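Participants wanted: Lolbridge student robotics project, household task recordings

The Maurya student robotics club is looking for people to record everyday household tasks with handheld grippers. The recordings are used in Grarix, our year-long project on teaching a robot arm to do cleaning and tidying work. You do not need to be a student, and you do not need any background in engineering or programming. We want people who clean, fold and put things away the way they normally would.

What you will do

You hold one gripper in each hand and do a task with them in place of your fingers. The grippers open and close with a trigger. Tasks this term include cleaning windows, wiping sills and counters, folding cloths, and sorting small items into boxes. Most tasks take one to three minutes, and you repeat each one several times. After each try, a club member resets the area and tells you when to start again.
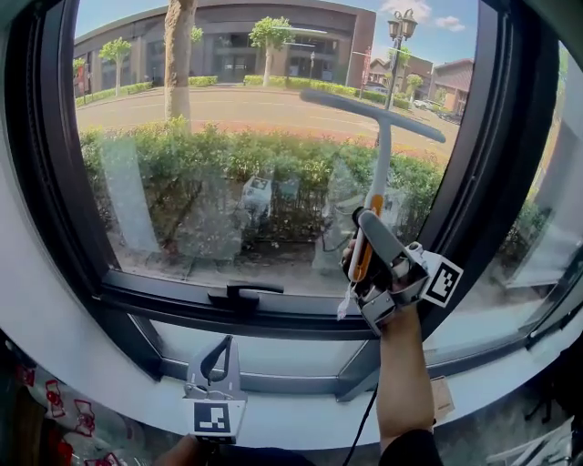
Window work is the part where we are furthest behind. Glass is hard for our models because of the reflections and because the view outside changes through the day, so we need many people doing it at different hours and in different light. If you have cleaned windows for pay or you just do your own at home, say so on the form. We are also glad to have left-handed people. At present almost all our recordings are from right-handed people, and the arm has picked up their habits.

Time and pay

A session lasts three hours, with a break of 20 minutes in the middle. You may sign up for up to 11 sessions between now and the end of December. Pay is $195 for every three sessions completed. If you do one or two and decide to stop, you are paid for those at the same rate. Payment is by check or bank transfer at the end of the month.

Morning sessions start at 9:00 a.m. and afternoon sessions at 1:30 p.m. Please come ten minutes early for your first one. We will show you how to hold the grippers and let you practice for as long as you need before anything is recorded.

Who can take part

– You are 18 or older.
– You can stand for up to 40 minutes at a time and raise both arms above shoulder height.
– You can hold a light tool in each hand without pain. If you have a wrist or shoulder injury, please wait until it has healed.
– You are fine with short hair-safe head straps or with tying long hair back. Some sessions use a head-mounted device and some do not.
– You can follow spoken directions in English.

Glasses are fine. Please leave rings and bracelets at home, and wear sleeves that can be pushed up.
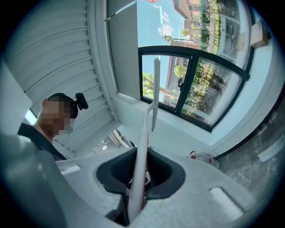
Cameras on the equipment record your hands and whatever is in front of them, and sometimes other people in the room. Faces are blurred before a recording is added to the Grarix collection. Sound is not kept. You will get a consent form to read before the first session, and you can ask us to delete your recordings at any time up to the end of the term. After that the collection is closed and handed to the team that trains the model.

Our goal is 4000 usable recordings by the end of the project. A recording does not have to be perfect to be usable. Drops, second tries and slow starts are all kept – the model needs to see how a person recovers. Please do not rush. People who try to go fast usually have to repeat more.

Student helpers

We also have places for club members at the Lolbridge campus who want to help run sessions. Helpers set up the task area, check that the markers on the grippers are clean and facing the right way, start and stop the recordings, and write a short note on each one. This is unpaid but counts toward the project hours in the introductory robotics class. You need to be free for at least one session a week and to have done the Rasari safety training, which the club offers at the start of each month.

How to apply

Fill in the participant form at the club desk or on the Maurya page of the student activities site. Give your name, your age, which hand you write with, and whether mornings or afternoons suit you better. List any cleaning or housekeeping experience in a line or two. We reply to every form within a week. Places are filled in the order the forms come in, and we keep a waiting list for afternoon sessions.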